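## Pepper cell – back up and running

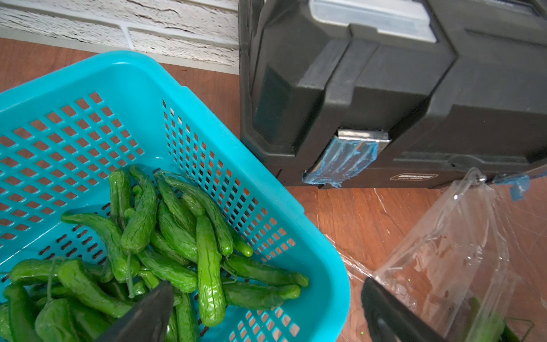

New finger pads went on the Narnwood arm on December 17, 2018, old ones were worn smooth at the tips. Swap itself is quick – two screws a side, then re-zero the gripper, then the slow part, which is teaching it the pick heights again. Bag is clipped and taped to the black toolbox so the mouth stays open, turquoise basket next to it, peppers heaped in. Please leave the blue tape alone!! If the toolbox shifts, the drop point is wrong and we start over.

Test run after the swap: 173 picks, 7 drops. Before it was 69 drops over the same number, so worth the bother. Most of the 7 were long curly ones gripped by the stem. Closing force is now on setting 5, dont go higher or they bruise.

Still to do –

- wrist camera lens wants a wipe every morning, dry cloth only
- cable tie at the elbow is rubbing, spare ties in the Dakdale drawer
- log sheet: write the pad change date, last one was never filled in

Spare pads are on order from Cortés, should be here before the end of December. Untill then we have one set left so go easy on the home position, no banging the fingers shut to check they work.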